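3.2 Storage conditions and handling

Household recycling was collected from 1,719 addresses in Borkley and Oakley between July and the end of the study period. Each household received one crate and was asked to set it out every second week. Crates were weighed on return to the Asov depot and then sorted by hand into paper, metal, glass and mixed plastic.

Crates of the type used at the depot stage were blue plastic with an open top and a thick rim (Figure 2). They were kept near steel racking until sorting. We excluded 13 crates with missing address labels and 5 that had been filled with garden waste.

Figure 2. Blue plastic crates and steel racking.

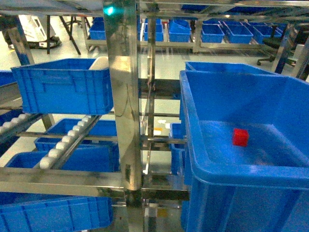

Moisture was a larger source of error than we had expected. Paper left at the curb in rain gained almost 15 percent in weight, and the gain differed between streets depending on pickup time. Weights for paper were therefore corrected using the dry samples from Baleo. No correction was applied to glass or metal. The corrected values are used in all of the tables that follow.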